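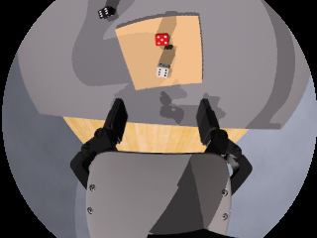
Recording dice demonstrations in Irus by remote control

This page covers recording demonstrations for the dice task in the Irus simulator with the hand controller. It assumes Irus is installed and the controller is paired. If you are using a keyboard, the steps are the same, but the key bindings are on Till Wunderlich's page and not repeated here.

The task is to pick up a die that lies on the bare table and set it down on the flat target. There are three dice: red, white and black. Any of them can start off the target. The other dice should be left where they are.

Before you start

Open the Hasby project and load the dice scene. Check that the profile in the top bar has your own name on it. Episodes saved under the wrong profile have to be moved by hand, and Annick Ferrand is the one who ends up doing it.

Set the controller scale to low. At the default scale a small turn of the wrist moves the fingers farther than the width of a die, and you will knock things over on the way down.

Open both views, wrist and room. The wrist view is round with black corners and bends straight lines near the rim. The table edges will look bowed, so judge alignment near the middle of the view. Both fingers stay in sight at the bottom.

Step 1. Reset and look

Press Reset. The dice are placed again and the arm returns to its start pose over the table with the fingers pointing down. Wait for the green light in the status bar before you touch the controller.

Use the room view to find the die that is off the target. In the example here it is the black one, lying on the table just beside the target, with the red and white dice already on it. Black on a dark table is hard to pick out from across the room, so confirm in the wrist view. The pips help.

Shadows from the arm fall across the tabletop and move with it. Don't use a shadow edge as a landmark for where to grip. 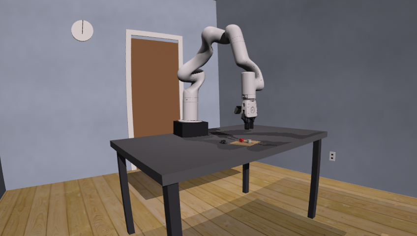

Step 2. Approach

Hold the clutch button and move the arm sideways first, at its starting height. When the die is centered between the fingers in the wrist view, rotate the wrist until the pads are parallel to two of its faces. Then lower. A die gripped across its corners will spin as the fingers close, and the episode will have to be thrown out.

If your own arm gets into an awkward position, let go of the clutch, move your hand back to where it is comfortable, and press again. Short pauses are fine. They are trimmed on export.

Step 3. Grip and lift

Close the fingers with one steady squeeze of the trigger. Lift straight up until the die is clear of the others. Then move across.

Step 4. Place

Pick an open spot on the target with room for the fingers on both sides. Lower until the die touches, open fully, and raise the arm before you move sideways. Most rejected episodes in the May batch failed at this point because the arm swung away with a finger still against the die.

Step 5. Save or discard

Press Save if the die is flat on the target and the others haven't moved. Press Discard for anything else. A recovered mistake, such as a missed first grip followed by a good one, can be saved with the tag "retry".

Record 13 episodes per layout, then go to the next one. The current set holds 1,278 saved episodes.

Known problems

If the fingers keep closing after you release the trigger, recalibrate it from the Devices menu.

If the two views drift out of step, restart the session. Episodes already saved are kept.

Questions about rejected episodes go to Vaida Pētersons. Include the episode number and the layout.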